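I've been meaning to write up Devendra Joshi's book on getting along with people, The Brudano Letters, ever since I finished it (for the second time!) last week.

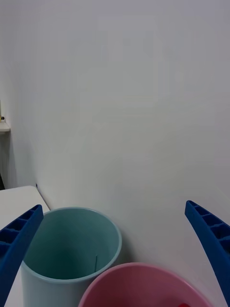 A plain white wall and a bit of shelf.

It's a slim thing, all letters between two sisters who fell out over a house, and I lent my first copy out before I'd reached chapter 8 – silly of me.
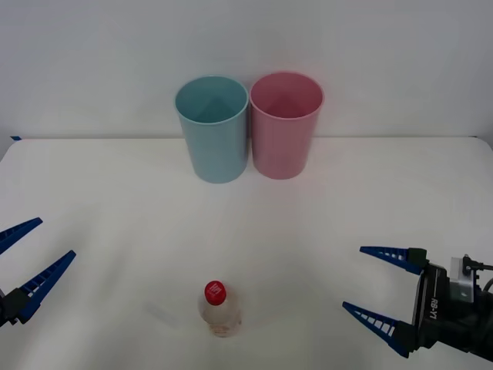
What I liked

The advice is gentle, and he lets people be cross for a while. I rang my brother after chapter 3 and we talked for ages. 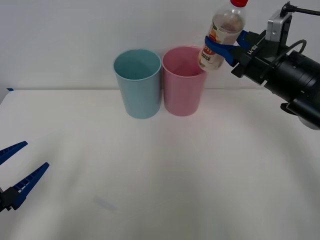
Where to find it

Citine printed only 2,000 copies, so do try your library first. I'm on to his older one next, if the post ever brings it.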